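Kröger Workshop Services - Fastener Storage Inspection Checklist
Location: Pallow site, fitting bench
Form 3590, completed by Till Baumgart, 11 Mar 2021 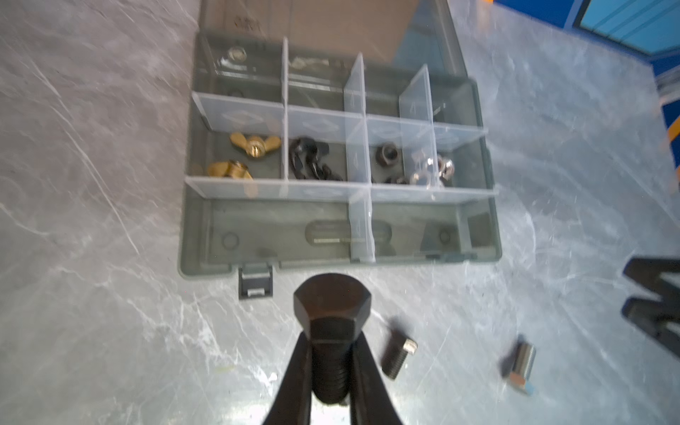 This checklist applies to all small-parts organizers kept at the fitting benches. Mark each item Pass, Fail or Action and add a comment where the result is other than Pass.

1. Organizer sits flat on the bench top and does not rock.
Pass.

2. Lid opens and stays up during picking.
Pass. Lid stands open without support. Hinge to be looked at again in June.

3. Dividers are seated and free of cracks.
Pass. The clear dividers scatter light and make the back row harder to read from the front. Stand square to the bench when picking.

4. Each compartment holds one type of part.
Action. Washers and other metal fittings are sharing a bin in the back row. The bin with the silver nuts in the middle row holds plain nuts and lock nuts together. Separate before the next issue of parts. Lock nuts that have already been used are to be scrapped, not returned.

5. Brass parts are kept apart from steel.
Pass. Wing nuts have their own bin at the left of the middle row. Stock is down to 2 - reorder through Sumico.

6. No loose fragments or debris in the bins.
Fail. Small dark metal fragments found below the dark hex nut in the middle row. Remove with a brush, never with bare fingers.

7. Dark parts can be identified without handling.
Action. The black pieces in the second bin of the middle row are tangled and could be taken for either washers or spring clips. Empty onto a tray, sort and label.

8. Large bolts are stored apart from small hardware.
Action. The long front compartment is empty and may be used for large hex-head bolts, provided the lid still closes. Check the threads of each bolt before it is put away.

9. Bin labels match the Somo parts list.
Not assessed. Revised list not yet received at the bench.

Overall result: Action required. Items 4, 6, 7 and 8 to be cleared within 6 working days and signed off by the bench supervisor.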